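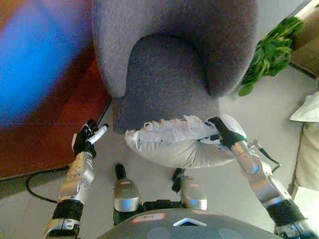 Pillow pickup at the armchair. The right hand has the pillow by one end and the left is free.

How to Plan and Budget for a Two-Armed Robot for Household Task Work

Last updated Sep 14, 2019

This guide is for small labs, design studios and product teams that want to buy their first robot with two arms and hands and use it for household jobs: moving pillows, folding towels, clearing a table. It covers the decisions to make before you ask for a quote, the costs that tend to get left out, and the order in which to place your purchases. It does not cover programming.

We plan rooms and equipment for this kind of work at Nindevholm. The steps below are the ones we follow with a new client.

Step 1. Write the task list before you look at hardware

Put every task you want in the first year on one sheet. For each task write down the object, where it starts, where it ends, and which hand or hands are needed. "Tidy the living room" is too broad to budget for. "Pick up a pillow from the floor and put it on the armchair" is about right.

Mark each task as one-handed or two-handed. A pillow can be held by one end with one hand, but placing it neatly may take two. If most of your list is one-handed, get a quote for a single arm on a stand as well. The difference in price is large enough to check.

Then mark the lowest and highest point the hands must reach. Floor-level work is the most commonly forgotten item. Many arms that work well over a table can't get down to the floor without a different mount, and a different mount ordered late will hold up everything else.

Step 2. Choose the hand separately from the arm

Treat the end of the arm as its own line in the budget. You will normally be choosing between two types:

Fingered hand. Good for soft items with an irregular edge and for objects that need to be turned. Costs more to buy and more to repair. Ask how a single finger is replaced and whether you can do it yourself.

Gripper. Simpler and easier to service. Good for repeated pick-and-place. Check how wide it opens, and test it on your own fabric before you commit.

If your arm accepts both, buy one of each and plan time to swap them. Ask the supplier to show you a full swap, start to finish, including any recalibration. Write down how long it took and which tools were used. Our own planning sheet, which we call Zestico, has a line for swap time because it comes out of your working day.

Order spares with the first shipment. We put 4 spare finger pads on the first order for any job involving fabric. Fringe, loose thread and zippers are hard on pads and joints.

Step 3. Measure the room

Draw the floor plan with the furniture in place. Mark these:

The area the arms can sweep with the elbows out, including behind the robot.
The spot where the operator stands.
Every power outlet.
The route for each cable.
The emergency stop, and a clear path to it.

Cables deserve their own drawing. Arm cables, gripper cables and network cables all need slack, and slack ends up on the floor. Decide where it goes now. If you want overhead routing, get a price for the track and the labor before the robot is ordered, as the ceiling work should be finished first.

Check the floor surface too. Tile is easy to clean and gives a steady base, but it is hard on anything that gets dropped. Carpet is kinder to dropped objects and worse for wheels. If the robot has legs, ask the supplier which surfaces it has been tested on and get the answer in writing.

Step 4. Buy the furniture and props early

You can't test a household task without a household. Budget for real furniture, bought new or used, and have it in the room before the robot arrives. Used pieces are fine. Upholstery with a woven texture, a rounded base and some clearance above the floor will show you problems that a plain box won't.
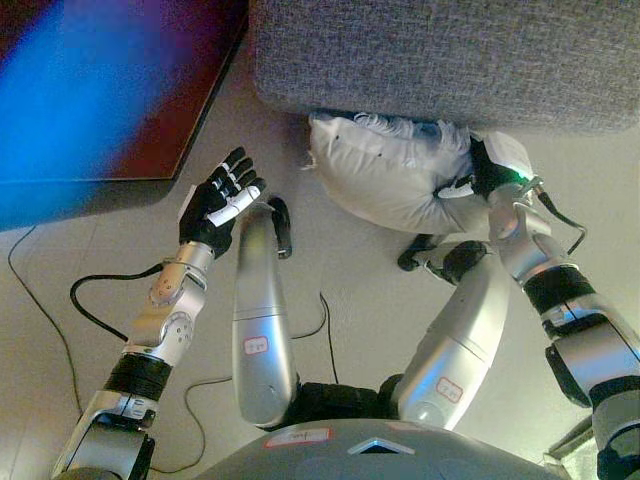 The same job down at floor level, with the gripper on a pillow partly under the gray furniture.

Props should include awkward versions of each object. For pillows, buy smooth ones and ones with a fringe. Vary the firmness. A soft pillow can bunch up against furniture and give the gripper a very different shape from the one you planned on. Buy duplicates, label them, and keep a clean set in storage so that you can repeat a test later with the same material.

Plants, side tables and other clutter are cheap and worth adding once the basic task runs. Leave them out of the first two weeks.

We allow $900 for furniture and props in a single-room setup. That buys used seating, a low table and a good stock of soft goods. It does not include storage shelves.

Step 5. List the costs that are not in the quote

Most quotes cover the robot, a basic controller and a short warranty. Go through the following and put a number or a "not needed" beside each one.

Shipping, crating and liftgate delivery.
Unpacking space, and somewhere to keep the crate. Some warranties require the original crate for returns.
Installation and first calibration.
Operator training for at least two people.
Control equipment for the operator, if the arms will be run by hand.
Cameras, mounts and data storage.
Workstation computer and network switch.
Emergency stop hardware and floor marking.
Insurance changes.
Software renewals after the first year.
Annual service visit, including travel.
Labels and a label printer.

The last one is small, but do it. Label the arms, legs, cables and power supplies on the first day and use the same names in your logbook. When a part goes back for repair you will need to say which one it was.

Step 6. Compare quotes on the same terms

Send the same task list to each supplier and ask for a total over the period you expect to use the machine. We use 5 years for the base robot. Hands and grippers wear faster, so we ask for a yearly figure on those and add it in separately.

Put the following questions to each one:

What is the payload per arm with the hand attached?
How low can each hand reach with the robot in its normal working position?
Can one arm keep working while the other is out for service?
What is the lead time on a replacement hand?
Who pays shipping on warranty repairs, both ways?
Is there a loaner program?

The question about one arm matters more than it may seem. If your task list has plenty of one-handed work, a machine that can run on one side is still earning its keep during a repair. If the answer is no, budget for idle weeks.

Ask for a demonstration with your own objects. Pack a box with two pillows, a towel and whatever else is on your list and take it along. A supplier's own props have usually been chosen to suit the hand.

Step 7. Plan the delivery backwards

Lead times vary. The last robot we ordered, for the Calvo room, took over 16 weeks from deposit to delivery. Start from the date you need to be working and count back, leaving time at the end for setup and training. If you want to be running in November, the order should already be in.

A workable order of purchase is:

Room work, power and any overhead track.
Furniture and props.
Robot, hands and spares, on one order where possible.
Computer, network and storage.
Training dates, booked when the shipping date is confirmed.

Don't book training earlier than that. Rescheduling fees are common and are rarely refunded.

Step 8. Hold back part of the budget

Keep a reserve until the first three tasks on your list are running. You will want something you didn't plan for, most often a different gripper, a longer cable or a lower mount. Don't spend the reserve on a second camera in the first week.

At the end of the first month, go back to the task list and strike out anything that no longer makes sense. Move the money to the tasks that are left.

Common questions

Should we rent first?
If you can find a rental with the same hand you intend to buy, yes. A rental with a different hand will tell you about the room and the operators but very little about the tasks.

Do we need two operators?
Plan on two trained people even if only one works at a time. One watches the robot and the emergency stop while the other runs the task. It also covers vacations.

Can we use a room that is also used for something else?
It can be done, but budget for setup and pack-down every session, and for a locked cabinet. Floor marks for the furniture and the robot base will save time.

How do we track spending after purchase?
Any spreadsheet will do. Keep hands and grippers on a separate tab from the arms. We keep ours in the Romomine ledger along with the service log, so the repair history and the cost are on the same page.

Related pages: Choosing grippers for fabric. Floor plans for single-room setups. Service contract checklist.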